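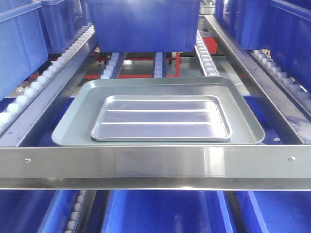
Nov 26, 2024 — rack bay rules, Nillwood cell

Aníbal Zapata and I agreed on the handover rule for trays. Small aluminum tray goes on the gray one, near the middle, ridges parallel to the front crossbar. No part of it may lie over the gray rim.

Robot does not enter the bay until the person has pressed "clear" — also in slow mode. I had written this only for full speed, which was my mistake.

Limit stays at 4 picks before we check the position again. Old sheet 538 says 2, please do not use it.

To do: ask Vasta which revision they follow.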